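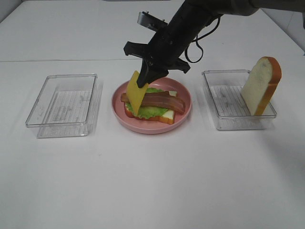 Cheese slice over a sandwich on a pink plate.

Food Service Basics, Unit 6: Cost per Portion
Instructor: Chathurika Abeysekara

Portion cost is what the ingredients in one serving cost you. Labor, rent and packaging come later, in Unit 7. Start from the price you pay for the case and divide by the number of usable portions. If a pack of 30 cheese slices has 2 torn ones, divide by 28.

Write the standard recipe before you do any math. A recipe that says "bacon" with no amount can't be priced.

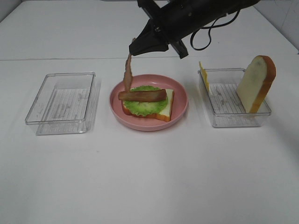

Yield loss is the gap between what you buy and what you serve. Raw bacon loses a large share of its weight in the pan, so price it by the strip and skip the weight. A sandwich like the one shown, with one strip already down and another just over it, is entered as two strips — one line on the cost sheet, quantity 2. Bread is entered by the slice, and the end pieces count as waste unless you have a use for them.

Homework: cost out one sandwich from the Nestier menu and bring the sheet to section. Worth 20 points.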